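Wulent Cloth Placemat, Navy with Fish and Whale
Sold by Fondorex Tableware

Product details
The Wulent placemat is a roughly square textile mat for single place settings. The ground is dark navy blue, with fish and whale line drawings printed in a cream outline. Edges are finished with visible light-colored stitching. Fabric weight is 267 gsm. The print is on one side only.

Plates and mugs are sold separately. The mat suits one dinner plate with a mug set to the right. Matching napkins are listed under Puritz. 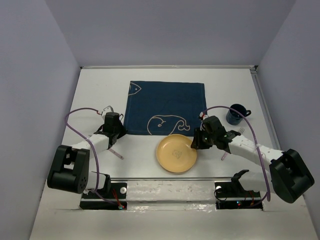 Can the placemat be machine washed?

Wash it at up to 250 rpm on a cold, gentle cycle, inside out in a mesh bag or with similar dark colors. Do not bleach. Line dry flat, then iron on the unprinted side at low heat.

Care and storage
Wash separately before first use. Blot spills promptly and do not scrub the printed areas. Store flat or rolled; hard folds can leave a crease across the drawing. The mat is not a trivet and should not be placed under hot cookware.

Ordering
Sold in packs of 2. Ships from the Bhardwaj warehouse. Unwashed mats may be returned within 17 days of delivery in the original sleeve.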